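3. Planning the Equipment Budget in Simulation First 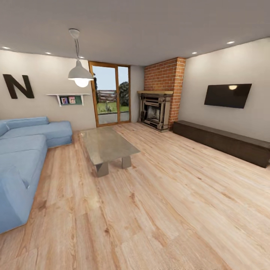
Figure 2. Simulated living room used in the planning runs, with sectional sofa, glass-topped coffee table, fireplace, and a long low console under the television.

When we first sat down to work out what the Stornmont project should buy, we did what I suspect most small groups do, and wrote a shopping list. It had a mobile base on it, an arm, a spare arm in case the first one broke, two kinds of depth sensor, and a good deal of optimism. It was a pleasant afternoon, and the list was nearly useless to us by April, when the funds were released and we had to say which of those things we would really need to tidy and inspect an ordinary home. This section tells how we came to a second and much shorter list, and we hope that readers who are about to spend money of their own will find something in it they can borrow.

The idea is a simple one. Before any purchase order went out, we ran the candidate platforms through furnished rooms in simulation and wrote down which of them could do the work in our task set. We used 5 room layouts, all of them living spaces, and ran 200 episodes in each layout for every platform under consideration. The room in Figure 2 became our favorite for arguing over, partly for its coffee table. The top is translucent glass and the floorboards show through it, so a planner that leans on depth alone has every chance of treating the tabletop as open air. We had budgeted for the cheaper of the two depth sensors, and it was this table that made us go back and price the other one.

The same room was helpful when it came to the base. The floor between the coffee table and the media console is clear, and any platform on our list could drive across it happily. The trouble came in the stretch between the table and the chaise of the sofa, where the wider of our two candidate bases, the Drundalby, often had to back out and try again. The narrower Mrema base managed the turn far more often, though it carries less weight and its battery is smaller. We went back and forth on this for longer than I would like to admit, and in the end we took the Mrema and set aside money for a second battery — a modest line in the budget, and one we have been glad of ever since.

Reach was the third question, and the one where our first list had been the most generous. We had asked for a long arm because we pictured it getting things down from high wall shelves. When we went through the task set again with the rooms open in front of us, we found that nearly all of the targets were on tabletops, seat cushions, consoles, and the floor, with mantels making up most of the rest. A wall shelf hung above the back of a deep sofa was hard for every arm we tried, long or short, since the base could not get close enough to the wall for the extra length to pay for itself. We dropped the long arm and the spare along with it, and put part of the savings toward a service agreement.

A word on the cost of the exercise itself, as reviewers of an earlier draft very kindly asked. The full set of runs took 122 hours on the shared machine at Nellstead, and the room models needed some 2000 small edits before we trusted the collision shapes. Most of that effort went into furniture legs and the edges of cushions. This is real labor and it belongs in the budget like anything else. Our advice is to give it a line of its own at the start, where whoever signs the form can see it, and to leave a little slack for the room that refuses to load.

We should be plain about the limits of the method. The simulated floors are flat and the lighting is even, and none of our runs had a pet in them, or a rug with a curled corner, so we would not use these results to set a maintenance reserve. That figure we took from the service records of our older machines, as described in Section 4.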